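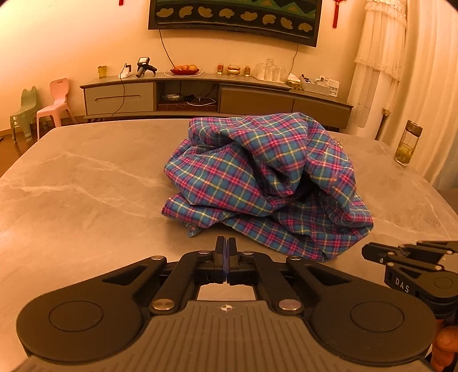 The owner of the Wendon shoe repair shop learned the trade from an uncle who worked out of a garage. "He gave me a box of old heels and told me to take them apart," she says. "I did that for most of a summer before he let me glue anything."

She has run the shop for long enough that some customers now bring in their children's boots. It opens at 8 a.m., and by nine there is usually a line at the counter. She keeps 188 pairs on the shelves at the moment, a few of them waiting since September for owners who have not come back.

"I call twice and send a card," she says. "After that I hold them for 3 months. Then they go to the church sale in Hamdy."

Most of the work is heels and soles. A full resole costs $80, and she will tell people when it is not worth the money. Glued shoes with a foam bottom are the hardest. The foam crumbles when it gets old, and there is nothing left to stitch into.

"People get upset," she says. "They paid a lot and they wore them four times. But they sat in a closet for ten years, and that is what foam does."

Her advice on care is short. Brush off the mud after it dries. Do not put leather near a heater. Use a shoe tree if you have one, and newspaper if you don't. She is not against polish from the grocery store, although she uses cream herself and puts it on with an old T-shirt.

The stitching machine came from a shop in Grurer that was closing. It cost $3000 and the truck was extra. She had looked at newer ones but wanted a machine she could fix on her own. Parts are getting harder to find, and she buys needles in bulk when she sees them.

Asked if she would train someone, she says she has tried. One young man stayed through a winter and then took a job at a warehouse with better pay. She does not blame him. "The first year you mostly sweep and pull nails," she says. "I would take somebody part time, afternoons. They would have to like the smell."

She plans to keep the same hours through the winter. Zippers are taking two weeks right now.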